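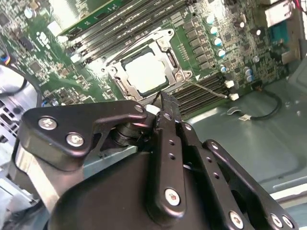 Notebook 7, p. 68

Feb 10, 2023

Old machine from the Omerović office, bench 2. The board is green and stays in its gray chassis for now, I did not want to pull all cables again.

Processor is in the socket, inside the metal retention frame. The lever wire ends near the white latches of the lower memory slots, so please move it slowly, there is not much room for a finger. Memory slots are black, and the small white labels between them are hard to read without the lamp.

Still to do: check the pins under the processor, new paste, find the cooler screws (bag 289, I think it is in the Prolari drawer). I did not power it on today.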